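Simulation house rules: frequently asked questions
Maintained by Daryna Pavliuk, Prementhorpe Robotics. Last revised Sep 7, 2025.

Who do these rules apply to?
Anyone who submits a simulated run to the Dirent archive. That includes people who wrote the rules, a point that came up in August.

Why can't I start with the grippers closed?
Rule 12. Every run begins with both grippers open and empty, so that the first grasp is recorded in full. A run that opens with an object already in hand has skipped the interesting bit.

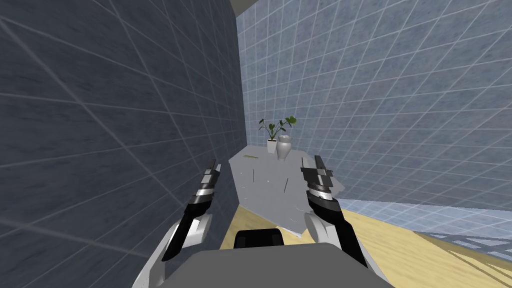 Clearance is the rule people argue with most. The arms must be able to reach the task object without sweeping through anything else, and "it's only pixels" has been tried as a defence. With a potted plant and a white vase standing side by side on a corner table, set the approach path for the vase first and check it against the leaves. Leaves count as obstacles. So do walls, however politely your collision settings let you pass through them.

May I delete failed runs?
Please don't. Of the 1468 runs submitted so far, 444 are marked as failures, and they get more use than the successes. Mark yours, give the cause in one line, and try to resist the word "glitch".

Do I have to log the random seed?
Yes. A run without its seed is an anecdote.
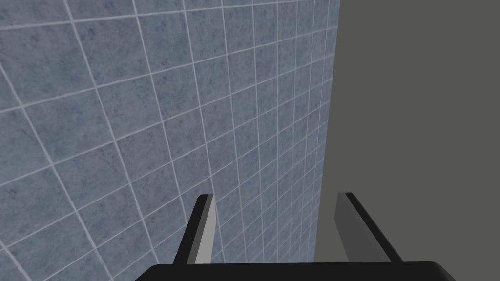

Who signs off a run?
A second person who had no part in making it. They replay the run from the log in Turkodar and add their initials to the record.

What if my reviewer and I disagree?
The run stays out of the archive until one of you gives in. Run 516 is still waiting.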